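# About Us: How We Work at Dritbridge

We write the working rules for places where people and robots share the same shelves, and we've been doing it long enough to have opinions about almost everything, right down to the rim of a plastic bin. 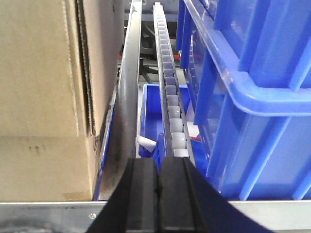

Anneliese Voß wrote to us that a rule only counts if the person on the late shift can repeat it without going to look it up, and we liked that so much that we went back and shortened our whole handbook, which had grown to 521 pages (we're a little embarrassed by that!).

Cardboard boxes, blue crates, roller track, metal rails and a black two-fingered gripper are the sort of company we keep all day, so our rules tend to be plain ones:

- Agree on a place for every bin and crate before the arm is switched on.
- Keep hands out of the gripper's reach until the stop has been pressed and someone has said so out loud.
- Look over box flaps and corners at the start of a shift, and swap out the ones that have gone soft.
- Write down every stop, even the silly ones.

We started out with one customer, Kavanagh, and a very patient crew there who let us sit in their packing area for most of May, asking questions and drinking their coffee. These days we look after almost 40 sites, and our Girine course, named for the street where we first taught it, has had 700 people through it. The Breltar checklist grew out of that course, and we still revise it whenever somebody on the floor writes in with a better way of putting things.

If you'd like to come and see us, or just argue about bin heights, please do get in touch. We're always happy to talk!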